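Re: [furnishings-care] Conditioner on pigmented leather, again
From: Anastasia Tzanetos
Date: January 31, 2022

Achilleas Ververidis wrote:
> The Flitik sheet says to condition every 3 months. The Zacharopoulos
> sheet that came with our lounge says never. Both are for pigmented
> hide. Which one do I follow, and does it matter that the colour is
> pale?

Follow the Zacharopoulos sheet. A pigmented hide carries a polymer topcoat, and very little of an oil-based conditioner gets through it. The remainder sits on the surface, softens the coating over time and holds dust. On dark colours you can miss this for years. On cream it shows first as a grey cast on the arms and headrests, where skin oil adds to it.

Test before you decide what you have. Put one drop of distilled water on a hidden panel and leave it for 5 minutes. If the leather darkens under the drop it is aniline or a worn finish, and the Flitik interval is reasonable. If the drop stays beaded, clean only.

For cleaning I use Edska at the dilution on the label, on a white cotton cloth, wrung out hard. Work one block at a time and dry it before starting the next. Button dimples need a soft brush, as foam left in them dries to a ring.

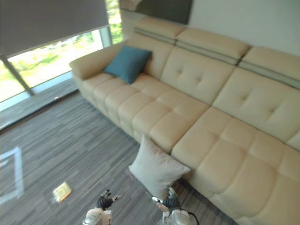
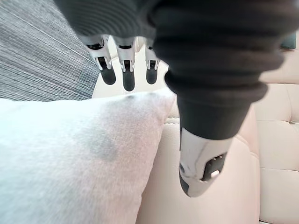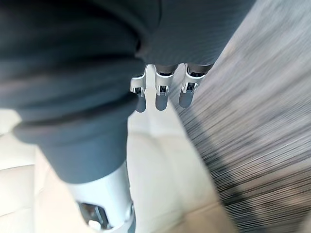 First photo: cream leather sectional, tufted back cushions and separate headrests.

Two corrections to the archive while I am here. Message 688 recommends methylated spirits for biro. Please disregard it. Spirits will lift the topcoat along with the ink, and the repair costs more than living with the mark. Rafail Katsaros posted the same warning last May and it was not carried over to the index.

Also, the Holby colour chart lists six creams, and the numbering changed between printings. Quote the name as well as the number when ordering touch-up pigment.

Subira, do you still have the older chart? A scan would do.

Anastasia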